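A Cup, Two Arms and One School Year: Talking With Danish Usmani

June 6, 2025

Danish Usmani teaches physics and an elective called Applied Robotics at Vemham High School. For the past year his students have also stayed after class to work on a project they named Moya, in which two robot arms on one table have to handle the same object. The Moya team took it to the Setano Student Automation Challenge in April and came home with second place in the two-arm category.

We met in Room 1114, where the arms live. Usmani had a stack of lab notebooks on the desk and kept opening them to check his own answers.

The club is older than the project. It started with line-following cars and a vending machine the students rebuilt from the inside. "We did the cars for years," Usmani said. "The kids liked them, but by spring they'd all solved it the same way. I wanted a problem where the first idea doesn't work."

He found it in the Setano rulebook. Most of the categories are for a single arm. The two-arm category asks a team to pass an ordinary household object from one arm to the other and set it down upright inside a marked circle, with no one touching the controls after the start signal. Each team gets 40 seconds per attempt. Vemham had never entered it.

"I read it out loud and asked who wanted it," he said. "Then I read it again, because they thought I'd skipped the hard part. They said, that's it? You hand over a cup?"

The equipment came through a lending program run by Geruteo, a regional company that builds packing lines and loans retired machines to schools. The arms arrived in the fall in two crates. Usmani said the first month was spent on mounting, safety training and paperwork. Every student had to pass a written test and show they could hit the emergency stop without looking for it before they were allowed to run a program.

"I had parents ask me about that at open house," he said. "Good. They should ask. We run at reduced speed whenever a student is at the table. That rule hasn't changed and it isn't going to."

There are 14 students on the team. Usmani splits them into a motion group, a vision group and what he calls the table group, which looks after grippers, cables, brackets and the log. He said the table group is the one that students try to get out of in September and the one they ask to join by January.

"The motion group writes a path, and it looks great on the screen," he said. "Then a cable is too short by an inch and the wrist can't turn. Who finds that? The table group. After a while everybody figures out that's where you learn the machine."

The object was settled early. The rules allow a choice from a list, and the students picked a plain white cup over a box and a tennis ball. Some of them regretted it. A white cup against a white table gave the vision group a hard time for weeks.

"They'd get a good position, then somebody would open the blinds and it was gone," Usmani said. "The software was finding shadows. The arms make their own shadows too, so the thing you're using to reach for the cup is also messing up your view of it. One of my sophomores wanted to paint the table black. I said the competition table is going to be white, so you'd better learn to like white."

They kept the white table and changed how they measured. The group quit looking for the whole cup and went after the rim.

The rim also became the answer to the gripping problem. At first the students had both arms take the cup by its sides, one high and one low. On a cup that size the grippers ran into each other. A junior suggested that each gripper put one finger in at the opening, and the team spent most of the winter on that. 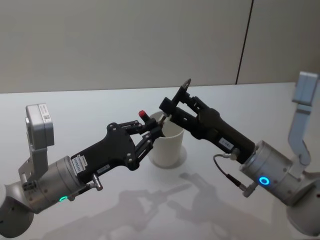

Both grippers at the rim of the cup, with the second arm coming in from the right.

"That's the moment everything comes down to," Usmani said. "Two grippers in the same few inches of air. If one of them closes early, it pushes the cup into the other one. If they both close and then one moves before the other lets go, you've bent something or you've got a fault on the controller and you're done for that attempt."

The team's answer was a handshake, a short exchange of signals between the two programs. Neither arm goes on to its next step until the other one reports that it has finished. It is slower than running both arms on a timer, and there was an argument about it that took up two meetings.

"I stayed out of it," he said. "I had an opinion. The timer people had a video of it working beautifully. The handshake people said, fine, run it 300 times. So they ran it 300 times, over about two weeks, and wrote down every one."

He found the page. The column for dropped or tipped cups on the timer side was long enough to run onto the back of the sheet. The argument ended there, and the timer group rewrote the signal code themselves.

I asked what the students find hardest. He thought about it for a while.

"Changing one thing," he said. "It fails, and they change the speed and the grip force and the approach angle all at once, and it works, and they cheer. Then I ask which one fixed it. They hate that question. But you have to be able to answer it, so back we go."

The notebooks are graded. The competition result is not, and Usmani was firm on this. Students who are in the elective get credit for their test plans, their logs and a final report on a failure they looked into. He said one of the best reports this year was four pages on a loose connector. The student who wrote it had spent three afternoons blaming the software.

"It was a good report because she put the three afternoons in," he said. "A lot of kids would leave that out."

At Setano the team got through its first two attempts without trouble. On the third, the cup went down on the line of the circle and the judges scored it as out. Usmani said the students took it well, or at least quietly. The team that won had finished all of its attempts inside the circle.

"We watched their run and my kids started taking notes," he said. "They were using a much lighter touch on the release. On the bus they were already talking about it - somebody had a notebook out before we were off the parking lot."

Only a few seniors are leaving, so most of the team will be back in the fall. Geruteo has extended the loan for another year. The students have voted to try the same category again and have asked about using a cup with some water in it for practice. Usmani has told them they can do it after they write a plan for keeping the water away from the connectors.

He would also like to bring in more students who don't see themselves as robotics people. Two of this year's members came from the theater crew, where they had run cables and cue sheets, and both ended up in the table group. He plans to visit a couple of art classes in the first weeks of school to talk about the project.

"You don't need to know how to code to start," he said. "You need to be willing to watch a cup fall over and write down what happened. We can teach the rest."

Students at Vemham who want to join Moya for the coming year can pick up a form outside Room 1114 or ask Mr. Usmani. No experience is required. The safety test is given during the first two weeks, and forms need a parent or guardian signature.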